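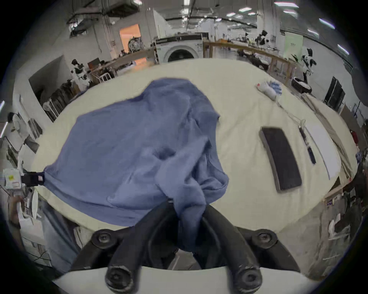

1/13

Blue thing on a table, twist of it stuck between two black fingers. Spent my whole day on this. Thread on teaching a robot laundry by hand, for those who asked.

2/13
No code in this bit. You hold a gripper in each hand, do the job, the gripper records what your hand did. Later the robot gets all of it to learn from. Plesska is our name for the whole setup, don't ask, Riaan picked it.

3/13
Target is 400 folds per garment type. Jeans went ok. The dark blue one is a pig.

4/13
Trick is go slow but don't stop. If you dither the robot learns dithering. Neema Tanui told me that on day one and I ignored her, obvs
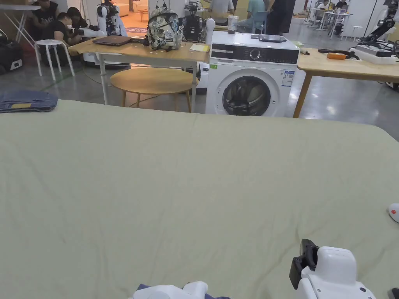

5/13
STARTING POSITION

Both grippers low at the near edge, cloth in front of you. Same every time. Finished jeans up at the far left corner, out the way.

6/13
Then find a corner. Sounds easy. Dark cloth, dark folds, fat fingers. I reckon half my bad takes are just hunting for a hem.

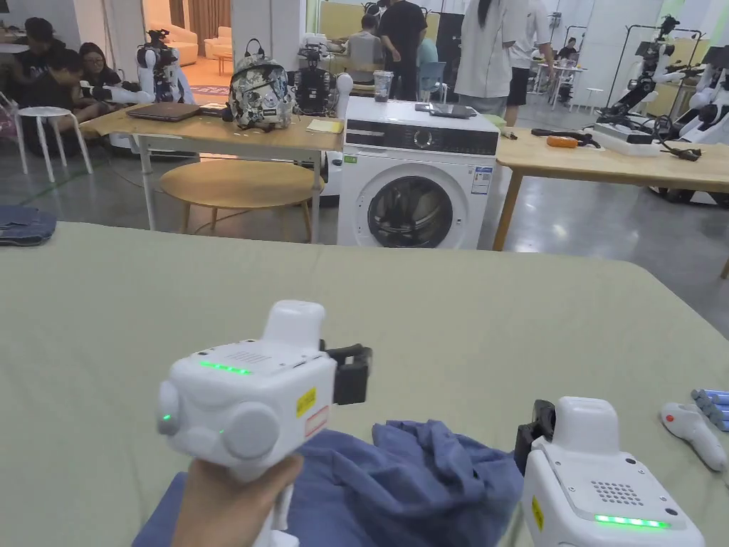
Take 2, green lights on, shirt or trousers, you tell me

7/13
Po-yen asked why not drive the arms by remote instead. We do, for some jobs. For cloth its miserable, you can't feel the tug and you're twice as slow.

8/13
By hand you get the tug. Wrists hate you by teatime tho
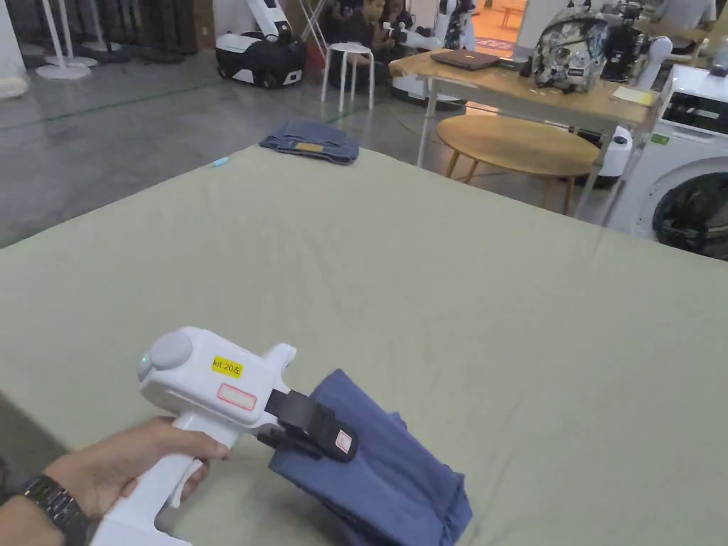
Kit 20, right hand. Clamped on the layers.

9/13
Don't squeeze the trigger all the way on thick folds, ease into it. Teh robot copies that too.

10/13
1028 takes in the folder now, all garments. Tsz-kin is going through them binning the rubbish ones. Sorry Tsz-kin

11/13
Sleeves in November. Dreading it

12/13
Qs welcome, will answer after food

13/13
Also yes my own washing is still in a heap at home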